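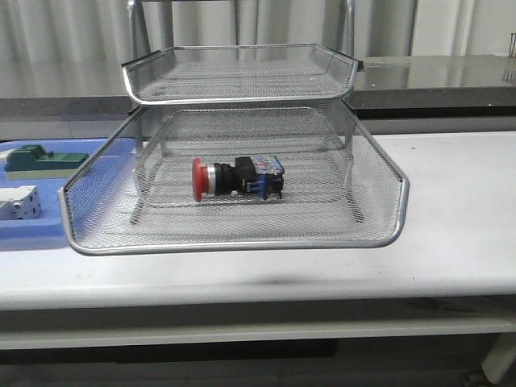 gristmill_jo wrote:
I'd scan the deed and the tax returns and leave the rest of it in the box. You are going to burn out if you try to do everything. I did the same thing after we moved and quit by the second drawer.

plainview wrote:
Fair. For anyone reading the thread without the old one: we have 16 years of household paper and I want to get it down to one file drawer before we move to Brennan. Utility bills, bank statements, medical, school stuff, car repairs, the manual for every appliance we ever owned. The two-tier tray on the desk is the new system. Top is for things that need an answer, bottom is for things to file. Everything older than that is in boxes in the hall closet.

What I want to know is how long people really keep things. I have read seven years for everything, three years for everything, and forever for everything.

okra_and_rye wrote:
Seven years for taxes. Forever for anything about the house until you sell it, then seven more. Everything else can go.

tern77 wrote:
Three years covers most people for taxes in the US. The six and seven year numbers are for special cases like leaving off a lot of income or claiming a bad debt. Look it up on the IRS site and don't go by what your uncle says. And check your state, some of them run longer.

okra_and_rye wrote:
I know what the rule says. Seven is easy to remember and the returns take up two inches of drawer. I don't see what you gain by cutting it close.

tern77 wrote:
You gain four years of receipts. The returns themselves are thin, I keep those forever. It's the backup that fills the boxes.

gristmill_jo wrote:
Agree with tern on that. Returns forever, backup gets tossed when the time is up.

plainview wrote:
OK. What about home improvement receipts? We put in windows and redid the back porch. I have the contracts but I'm missing some of the small stuff.

hazelnut_dept wrote:
Keep those. They can add to what you have in the house when you figure the gain on the sale. Windows count. Fixing a broken pane doesn't. For the small stuff, if you paid by card the statement is better than nothing.

plainview wrote:
That means I can't throw out the old card statements until I've gone through them.

hazelnut_dept wrote:
Right. Sorry.

bluffroad wrote:
Most banks let you download statements, but it only goes back so far. Mine stops at seven years. Check before you shred anything. I shredded a whole run of them thinking they were all online and they weren't.

Also, for scanning, the one I use is the Andico sheet feeder. It does both sides and it jams on anything with a staple hole near the corner. I did 1000 pages in November and had to clean the rollers twice. If you're only doing one box I would borrow one. Our library has a scanner you can use for free.

okra_and_rye wrote:
I don't trust scans. Hard drives die.

bluffroad wrote:
Paper burns and gets wet. My sister-in-law's basement in Totby took in water and she lost every bit of it. Keep two copies of the scans, one of them somewhere other than your house.

okra_and_rye wrote:
I keep mine upstairs.

tern77 wrote:
You can do both. Scan it, keep the few originals that matter, shred the rest. Originals that matter: birth certificates, marriage license, Social Security cards, car titles, deed, wills, military papers, adoption papers, anything with a raised seal. That's one folder. It goes in a fire box or a bank box. I'd keep the will out of the bank box, though. It can be a real pain for family to get in there.

rm_sandhill wrote:
I'm going to disagree with the tray. I had one just like it, in and file, and the bottom one never got emptied. It turned into another pile with a nicer edge. What worked for me was no tray at all. Mail gets opened standing up next to the recycling and anything left over goes straight into a folder.

plainview wrote:
How far is your file drawer from the recycling?

rm_sandhill wrote:
Same room. It's in the kitchen. My husband hates it.

plainview wrote:
Ours is upstairs, so that won't work for us. I'm planning to empty the bottom tray on the first of the month when I pay the water bill.

gristmill_jo wrote:
Once a month is fine. I do it when the tray won't take any more, and that comes out to about the same thing.

hazelnut_dept wrote:
Medical bills. Nobody has said anything about those yet. Keep them until they're paid and the insurance side is settled, then one more year. If you deduct them they go with the taxes. I had a clinic send me a bill for $109 two years after I paid it, and the only reason it went away was that I had the canceled check and the statement from the insurance company stapled together.

tern77 wrote:
Same here with a dentist. Keep the explanation of benefits with the bill.

plainview wrote:
Good to know. Those have been going in two different places.

Update, February 2024. I've been through four boxes. What went:

Appliance manuals, all of them, except the furnace. They're all online.
Pay stubs, once I checked them against the W-2s.
Utility bills older than a year. I kept the last twelve for the buyer because the agent asked for them.
Report cards stayed. I was outvoted.

The Darnormont shredding place by the hardware store charged $19 a box and you can stand there and watch it go in. My home shredder would have overheated after ten minutes of that.

bluffroad wrote:
That's a good price. Ours goes by the pound.

okra_and_rye wrote:
Did you end up at three years or seven?

plainview wrote:
Seven on the backup. You were right that it isn't that much paper once the bills are out of it. Returns I'm keeping all the way back.

tern77 wrote:
I still think that's four years too many.

rm_sandhill wrote:
How's the bottom tray?

plainview wrote:
I haven't paid the water bill yet this month.

hazelnut_dept wrote:
Does anyone know what to do with savings bonds? We found two paper ones in with the car repairs.

tern77 wrote:
Start a new thread for that one. There's a lot to it.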